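The Box at the End of the Day

Gwawr Dafis keeps her children's toys in boxes without lids. She tried the ones with lids first, for two winters, when the family had moved into the apartment above the old print shop in Cutmont and everything they owned was still looking for a place. The lids disappeared under the sofa, or they became trays and roofs and ice rinks. In March she gave them all away and kept only the boxes.

"A lid is one more thing to tidy," she told me when I visited. She was making coffee and speaking over the noise of the machine, and I had to ask her to say it again.

I came to Cutmont to write about storage. My editor wanted something on how families with small rooms manage with many small things, and Dafis teaches an evening course on this subject at the Naidu center, two streets from her home. The course has 16 places and they are filled every season. I expected a strict person with labels on everything. In her kitchen I found one label, on a jar, and it was wrong. The jar said rice and there were buttons in it.

Her method is simple to explain, and she does it in a few sentences on the first evening. Each kind of toy gets one box. The box must be low enough that a child of three can see the bottom of it while standing. It is brought to the table empty, it is filled at the table, and it is carried away. When the box is full, the kind of toy has reached its limit, and something must go to a cousin or to the charity shop before anything new comes in.

The table is important to her. Most of us tidy from the floor, on our knees, and we are tired after five minutes. Dafis asks her students to lift everything to the table first, also the things that are going back to the floor later. At table height, she says, a child and an adult work with the same hands. I was not sure what she meant by this, but I tried it at home with my nephew and I understood it better. He stood on a chair beside me and was, for one time, the same size as I am.

The children start with the vehicles. They are easy to recognize and they roll, so they are usually the first to escape. A car goes in along the wall of the box and not across the middle – this is the only rule about direction that she gives. Placed along the wall it leaves the floor of the box free for the next one, and the next one can stand beside it like in a parking garage.
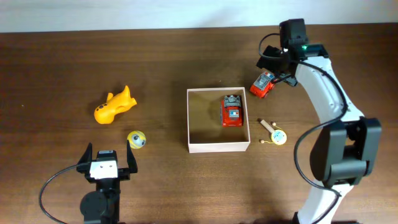

One red toy vehicle stands along the right wall of the box, while a second waits on the wooden table just outside the corner.

Dafis does not hurry this part. There is a moment when the box has one thing in it and looks almost more empty than before, and she likes it very much. Some of the parents in her course find it difficult. They want to pour. One father brought a plastic crate from Stavia, a big one, and emptied a whole shelf into it in a single movement, and he was very proud. She let him. Then she asked his daughter to find the fire truck, and we can imagine how that went. The crate is now used for firewood.

The color of the box is a question that people often ask her. She prefers pale walls. A dark box hides what is at the bottom, especially in the evening, and a box with a pattern competes with the toys. For the same reason she does not like boxes with pictures of their contents on the outside. Children change their minds about what belongs together, and the picture stays. Her younger son kept vehicles and vegetables in one box for a whole spring, because the vegetables were passengers.

Good boxes are not expensive. She buys hers from Tultine, a small shop near the station which sells mainly paper goods, and the nearly square size that she uses for toys costs 7 dollars. The long one costs more and she advises against it. Long boxes, in her experience, are filled at one end only and then they tip when somebody lifts them. If you have good cardboard at home already, she says, use that, and put your money into the table.

Her own table is old and has marks from pens, hot cups and one accident with a fork. She bought it for 59 dollars from a neighbor who was leaving town. She has thought about sanding it and decided to leave it as it is until the boys are bigger.

I stayed until six, when the tidying starts in their home. It took the three of them a short time and was not silent. There was a disagreement about a helicopter, whether it is a vehicle or an animal – the younger boy had his arguments – and it went for that night on the windowsill. The boxes went under the bench by the door, side by side, open. Dafis wiped the table and began to put out the plates.

The next course at the Naidu center begins in the fall. Bring one box and one kind of toy.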